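# Teleop demos for a bin sorting task: gripper camera only, or do I need the room view too?

Asked by **Azra Vlachou** in Teleoperation and Demos

I'm collecting demonstrations in simulation for a small sorting task. The arm is driven by remote control with a handheld controller. Small parts lie on a table next to a blue bin with three compartments, and the operator has to pick each part up and put it in the right compartment. The project is called Pavaline, if anyone at Huscombe remembers it from the September thread.

I have 297 demos so far. I record two views, one from the gripper looking down and one from across the room. The operator sees both while driving. The policy I trained on the full set reaches the right part most of the time, but it hesitates over the bin and then lets go too high. With the larger parts it gets away with this. With the bolt and the nut it often misses the compartment.

What I want to know:

1. Should I drop the room view from training? The arm itself takes up a lot of it and the parts are tiny or can't be made out.
2. Is the hesitation something in my demos, or is it the model?
3. Is it worth recording more before I fix this? I can do more than 20 an hour on a good day.

Control runs at 20 Hz. Episodes are capped at 90 seconds and most finish in less. One more thing that may matter: the demos were recorded by two people, me and a coworker who is a lot slower at the release.

---

## Answer from Tormod Moen (accepted)

Take question 2 first. It is very likely the demos.

People driving by remote control tend to stop above the target while they check the other screen. You do it without noticing. Each stop gets saved as a run of frames where the arm is over the bin and the command is close to zero, and the policy learns that being over the bin means staying still. Plot the commanded speed for ten of your episodes and look at the last few seconds before the gripper opens. If there is a flat stretch in most of them, cut the frames where the command stays near zero and the gripper state doesn't change. Keep the frames right around open and close.

Then look at release height, split by operator. If you release at one height and your coworker at another, the model may land somewhere between them, or switch. Agree on a height and write it down. I would pick a point with the fingertips just below the rim of the compartment. Redo the episodes that are far off.

On the room view, I would train once with it and once without and compare on the same starting layouts. In my setup (Frimpong, also sim, similar bin) the gripper view did nearly all the work for the grasp and the room view helped a little with the approach. Your operator should keep both screens either way. Judging height from straight above is hard, and that is probably where the pauses come from.

For question 3, no. Clean what you have, then retrain. If it still misses on the bolt and the nut, record 60 new episodes of only those two, with the parts started in different spots and turned different ways. Starting every part in the same place is the other common mistake.

## Answer from drurnolier_lab

had the same thing. we slowed the controller down near the table (scaled the motion) and the drops got better. didn't change anything in training. try that first, takes five minutes

## Answer from sorting_by_hand

Use a bigger model. Also check that your two cameras are in sync, mine were off by several frames for a month and everything I recorded before that had to go.

> **Comment, Tormod Moen:** The sync check is a good one. I would leave the model size alone until the demos are clean.

> **Comment, Azra Vlachou:** Plotted it Friday. Flat stretch before release in almost every episode, and my coworker's are longer than mine. Cameras are in sync. I'm trimming now and will try the motion scaling for new episodes. Adding the two views in case the camera placement matters to anyone.
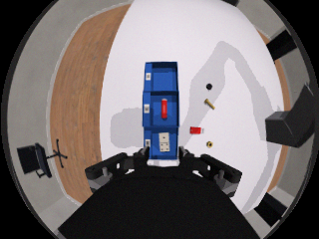
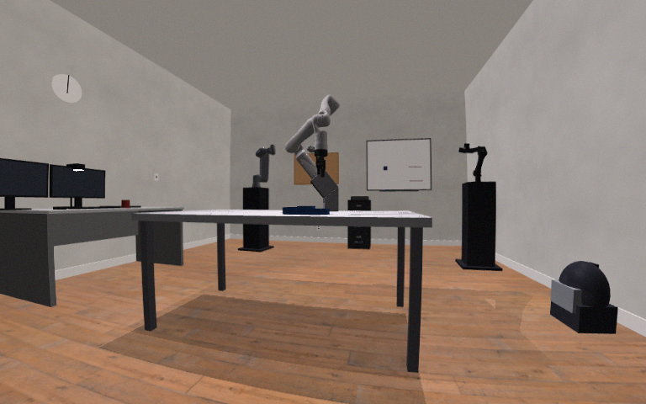 *Pavaline sorting setup in sim. First: gripper view over the three-compartment bin. Second: room view with the arm above the table.*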